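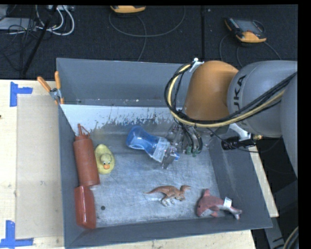
Cerneck stellt Retourensortierung auf Robotergreifer um

Der Versandhändler Cerneck lässt einen Teil seiner Retouren seit Januar von Robotern vereinzeln. In der Halle am Standort Jerkeck sind vier Zellen in Betrieb, in denen je ein Gelenkarm gemischte Ware aus offenen Behältern entnimmt und auf ein Förderband legt. Bisher wurde dieser Schritt vollständig von Hand ausgeführt. Die Steuerungssoftware liefert das Unternehmen Trovine, das auch die Inbetriebnahme übernommen hat.

Nach Angaben von Cerneck verarbeitet die Anlage bis zu 4.000 Artikel pro Schicht. Das Sortiment umfasst Haushaltsflaschen, Spielfiguren, Plüschtiere und Kleinteile unterschiedlicher Form und Oberfläche. Gegriffen wird ohne vorherige Ausrichtung der Ware. Die Software wählt anhand des Kamerabilds einen Greifpunkt. Scheitert ein Griff zweimal, wird der Artikel gesperrt und der Behälter zur manuellen Nacharbeit ausgeschleust.

Als schwierig gelten durchsichtige Kunststoffteile und weiche Ware mit angenähten Etiketten. Bei transparenten Flaschen sei die Tiefenmessung unzuverlässig, teilte Projektleiterin Young-sook Hong mit. Der Greifpunkt werde in diesen Fällen an Verschluss oder Flaschenboden gelegt. Plüschartikel würden gelegentlich am Etikett erfasst und beim Anheben verloren. Für beide Gruppen wurde ein Testsatz aus 199 Artikeln zusammengestellt, der nach jeder Softwareänderung erneut durchlaufen wird.

In der Retourenabteilung arbeiten 40 Beschäftigte. Entlassungen sind laut Unternehmen nicht vorgesehen, befristete Verträge werden jedoch nur noch im Einzelfall verlängert. Die Tätigkeiten verschieben sich zur Sichtprüfung, zur Nacharbeit ausgeschleuster Behälter und zur Bedienung der Zellen. Für die Bedienung ist eine interne Schulung vorgeschrieben. Sie behandelt das Quittieren von Störungen, das Verfahren des Arms im Handbetrieb und den Wechsel der Greiferfinger.

Puspita Mangundap, Schichtführerin in Jerkeck, beurteilt die Umstellung zurückhaltend. Das Bücken über die Behälter entfalle weitgehend, dafür sei die Arbeit an den Prüfplätzen gleichförmiger geworden. »Früher hat man zwischen Entnehmen, Prüfen und Einlagern gewechselt. Jetzt steht man länger an einer Stelle.« Der Betriebsrat hat eine Rotation zwischen Prüfplatz, Nacharbeit und Zellenbedienung beantragt. Über die Taktzeiten an den Prüfplätzen wird noch verhandelt.

Strittig ist außerdem die Auswertung der Störungsprotokolle. Die Software speichert, wann eine Störung auftritt und wie lange es bis zur Quittierung dauert. Der Betriebsrat verlangt, dass diese Daten keinen einzelnen Beschäftigten zugeordnet werden. Cerneck hat zugesagt, die personenbezogene Anmeldung an den Bedienterminals bis zum Abschluss einer Betriebsvereinbarung durch eine Schichtkennung zu ersetzen.

Eine Ausweitung auf den Standort Hou wird geprüft. Dort müssten vor einer Installation die Fördertechnik angepasst und die Behälterformate vereinheitlicht werden. Einen Termin nannte das Unternehmen nicht.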